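Start Beiträge Medien Profil Suche

Padmavathi Rai
Zelle Flemon, Wartungstag. Ich schreibe kurz mit, was ich mache, vielleicht hilft es jemandem mit gleichem Greifer.

Zuerst die Kabel am Greifer. Nach 300 Stunden habe ich zwei Binder erneuert und die Schleife etwas länger gelassen. Vorher hat sie bei Drehung der letzten Achse gezogen.

Danach den Nullpunkt geprüft. Abweichung 13 Zehntel in Y, das ist zu viel. Neu eingemessen über die Löcher in der Tischplatte.

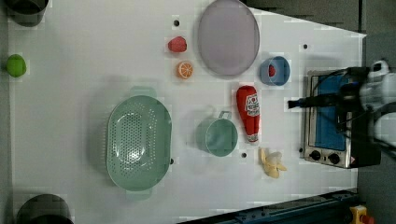 Greifer über dem Mini-Backofen, von oben. Der Not-Halt steht unten rechts auf dem Boden.

Die glänzende Tischplatte macht mir noch Sorge. Die Reflexe stören die Erkennung, im Sieb auch. Ich habe die Belichtung auf 34 gesenkt, jetzt ist es besser.

Morgen kommt die neue Fingerspitze von Clivitz. Bis dahin fahre ich nur mit halber Geschwindigkeit.

Kommentare
Krishnan: Welche Binder nimmst du? Meine brechen immer.
Bondia: Matte Folie auf den Tisch, bei uns ging es damit gut.

Kontakt | © 2021 | Nach oben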